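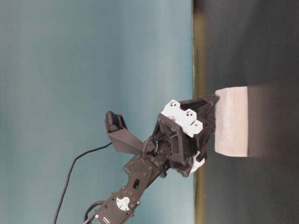

Student Projects > Materials and Packaging > Reports

Foam Block Packing Study

Agnese Raudsepp and Lutfa Gazi
July 3, 2018

Filed under: Packaging, Coursework

Our project looked at white foam blocks as filler for small parcels. We compared two suppliers, Plastetti and Girnik. Each block was weighed, measured and set down on a dark gray table between handlings – crumbs show up well on it.

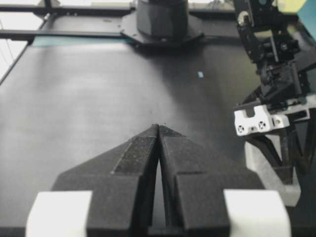
We wiped the table after every five blocks and kept the sweepings in a labeled bag. The Girnik blocks shed more at the corners. We handled 246 blocks in all and left out two with broken edges. Weights are in Table 2.

Contact the department | Back to top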